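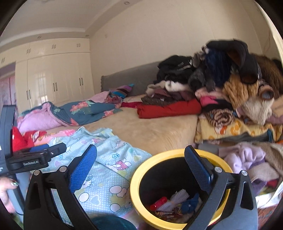 A bedroom with piles of clothing and bedding around the bed.

Erkum ward gets its say on the new council map

Well, what a night at the Yau Street hall! We put out 200 chairs for the ward boundary meeting and had to go hunting for more before the first speaker had finished. People stood along the back wall, kids did their homework on the stage steps, and the questions kept coming until well after nine.

For anyone who missed it, the proposal on the table would move everything north of Briltia Creek out of Erkum ward and into Skitell. On paper that shifts 640 voters. In practice it splits the primary school from most of the families who use it, and it would leave the two ends of the shopping strip answering to different councillors. Several speakers made that point, and made it well.

The council's planning officer took it all on the chin and explained the thinking — Skitell has fewer voters than the rules allow and the extra numbers have to come from somewhere. Fair enough. But there was a very good suggestion from the floor that the line could follow the railway instead, which would bring in the new flats on the Skitell side and leave the creek streets alone. The officer has agreed to have that version drawn up and costed, and it will go on the council website beside the original so we can all compare them properly.

Our petition had 800 signatures by the end of the evening, which is a cracking effort for a neighbourhood our size. It stays open at the library and the bakery until the end of July. If you live on the Skitell side, please sign too! Your streets are part of this and we'd love to hear what you think of the railway line idea.

Written submissions can be as short as you like. A few honest sentences about how you use the area will do, and the library has printed forms if you'd prefer to fill one in by hand.

The next council meeting is on Tuesday at 6.30 pm. The public gallery only has 25 seats, so come early — or watch the live stream with a cuppa.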